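## Fangate 2.4 is out in December

The new update for Fangate brings the region of Kestirthorpe, a flooded mining town in the north of the map. You can enter it after the second chapter, but I recommend to wait until your character has good lockpicking. Most of the doors there are closed, and the keys are well hidden.

Combat stays turn-based. The biggest change is that action points which you don't use are now carried to the next turn, up to a limit of four. Players asked for this since the first beta, and Oisín Fahy wrote the new rules himself.

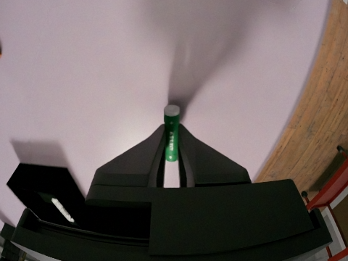
Traders were also changed. Leung, the merchant at the river gate, buys only ammunition and medicine now, so please sell your old armor before you travel to him. The list of fixes has 58 points, and the one I am most happy with is the crash when loading a save inside the Venby tunnels.

Old saves will work, with one exception: if you are in the middle of the ferry quest, finish it first. The download is 243 MB for those who already own the game.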